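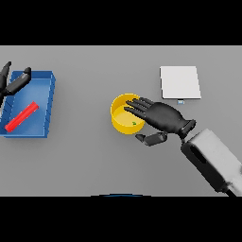 Category: Workshop Groups / Minutes
Sun 7 December
Posted by Loredana Ruggiero

HOSLOW SHARED WORKSHOP
Two-Arm Build Group – Minutes of the Regular Meeting

Present: Nives Zanetti (chair), Debora Mancuso, Dario Zanetti, Loredana Ruggiero (minutes).
Apologies: Giorgia Galli, who sent written comments on items 3 and 5.

1. Minutes of the previous meeting
Approved with one correction. The bench reserved for the build is the long one by the Redum saw, and the earlier minutes gave the wrong bench.

2. Matters arising
The wiring diagram promised in August has been received and filed. Dario Zanetti asked that the older version be removed from the shared folder. Agreed.

3. Simulation
Debora Mancuso reported on the simulated table. The layout uses a blue tray, a red rod, a yellow container and a flat white board, with both hands working from the near side. She proposed that the layout be fixed until the end of the current series of trials, so that results can be compared. The series is set at 400 trials, of which 58 have been logged.

Dario Zanetti asked whether the small light-blue piece by the board should remain in the layout. It is not part of any task at present. After discussion it was agreed to keep it and to write a task for it before the next meeting.

The group then considered the starting position of the hands. Two proposals were before the meeting: to start each trial with the hands low and apart, fingers pointing away from the robot's body, or to start from wherever the last trial ended. The chair noted that the second saves time but makes the log harder to read. The first was adopted. 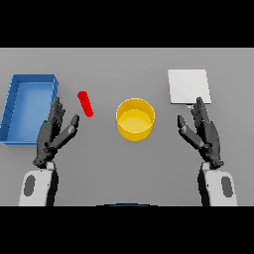
Giorgia Galli wrote that she supported a fixed start but wished to see the thumbs handled separately. In her view the present settings treat the thumb as a fifth finger, and any grasp on a thin rod will suffer for it. She asked that the thumb limits be entered in their own table, and offered to draft it.

The offer was accepted. Debora Mancuso will send her the current values.

4. Hardware
(a) Mounting frame. Dario Zanetti has cut the two uprights. The crosspiece is waiting on brackets from Awwad, ordered and not yet delivered. No drilling is to be done on the uprights until the brackets have been checked against the drawing.
(b) Power supply. The Arard unit was tested on the bench without load. A test under load requires two members present and will be scheduled by the chair.
(c) Emergency stop. The button is to be mounted on the front of the bench, within reach of a seated person. Nives Zanetti wished it recorded that no arm will be powered before this is done.

5. Funds
The balance stands at $582. The group approved $100 for cable, connectors and a second stop button. Giorgia Galli's written comment, that the cable be bought by the reel, was noted and left to the purchaser – Dario Zanetti – to decide.

6. Actions
Debora Mancuso: thumb values to Giorgia Galli; draft task for the light-blue piece.
Giorgia Galli: thumb limits table.
Dario Zanetti: cable and connectors; inquiry to Awwad.
Nives Zanetti: date for the load test.
Loredana Ruggiero: remove old wiring diagram; circulate minutes.

7. Other business
Members are reminded to sign the bench book on arrival. The date of the next meeting will be sent out with the load test schedule.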